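Saturday 19 November 2022

The jute bag is out of the cupboard, so as far as I'm concerned the season has begun.
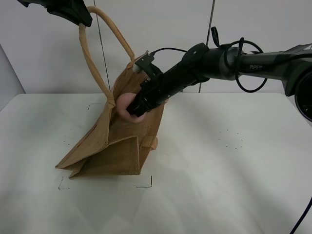
The good old jute bag, handle up, and something pink on its way in.

I do love this bag! I bought it at the Bendville market the spring we moved in, from a stall that sold nothing but baskets and brushes, and it has carried pretty much everything since then. Potatoes, library books, a whole set of curtains once, Magdy's football boots (never again, it took weeks to air). It spends the summers folded flat under the hall shelf and every autumn I forget how much fits inside it. It had gone all creased and floppy at the bottom from being squashed, and it was sitting on the white table this morning like an old dog that doesn't want to get up. I like the rope handles best. They're smooth and round and they don't cut into your fingers, even with a load of tins, and whoever thought of putting that little loop low down on the side deserves a medal. I hang my keys off it with a clip.

Up at seven, before the heating came on. Porridge, two cups of tea, and then straight to the list for the Brillness weekend, which I've been adding to all week on the back of an envelope. We go on the first Friday in December and I know that's ages away, but I enjoy the packing nearly as much as the going. Ismail thinks I'm mad. He packs on the morning itself, in the time it takes the kettle to boil, and then borrows my toothpaste.

My idea this year is one bag for the soft things and one for everything else. Last time it all went in together and the marmalade leaked into the gloves. So the jute bag is for soft things only: the thick socks, the two spare jumpers, scarves, the small blanket for the back seat. Tins and jars go in the blue crate with the torch and the board games. I had a trial go after breakfast and I'm so pleased with how it went - the blanket goes in first and fills out the corners, and then the whole bag sits up nicely and everything else can be dropped in from the top. I took it all out again afterwards, obviously, we need the socks.

Walked down to Dresport before lunch for stamps and a new zip for the green coat. Cold and very bright, with the water dead flat. The man in the haberdashery had 10 different greens in his drawer and laid them all out along the counter for me, and I chose the wrong one and went back and changed it, and he was lovely about it both times. Bought a bag of hot chestnuts on the way home and ate them on the bench by the boatyard. Could have stayed there all afternoon.

The raffle tickets from the school fair turned up in my coat pocket when I was unpicking the old zip. Ours is 3379. I've pinned it to the corkboard, and if we win the hamper I am carrying it home in the jute bag, rope handles and all!

Magdy rang at four. He can come to Brillness after all, he's swapped his shift, so that makes the four of us with Mrs Slaoui, who is bringing her almond biscuits. I've moved the sleeping bags up the list and put a question mark next to the airbed, which had a slow puncture in August. Must blow it up tomorrow and leave it overnight. Magdy also wants to know if there's a proper oven at the cottage. No idea. I think there's a grill and two rings, and I remember Ismail making a very good omelette on one of them while it hailed.

Soup for supper, leek and potato, with the end of the brown loaf. Sewed half the zip in and then my eyes gave up. It's the nicer green, though, the second one, and it looks smashing.

Still to do: airbed, ring the cottage to ask after the oven, find the lid of the big flask, stitch up the corner of the blanket. A jar of the plum jam for Mrs Slaoui too, in the crate and well away from the gloves.

Bed at 10 with the window open a crack. There's an owl going in the trees behind the garages.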